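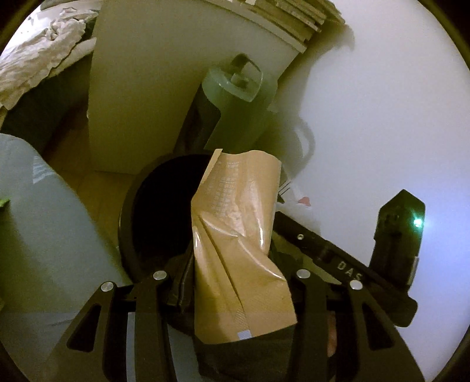 Empty packets and wrappers: your questions

Do I have to wash a packet before I put it in the bag?
No. Shake out the crumbs, it is enough. Only sauce packets need a short rinse.

May I fold or twist them?
Please leave them flat if you can — small knots get stuck in our sorting tray.

Are shiny packets accepted?
Yes, in any colour.

How much fits in one Iltudell bag?
Up to 300 small packets.

When do you collect?
Every 3 weeks. Write to Smaranda Husar if your bag was left behind, and please mention your street.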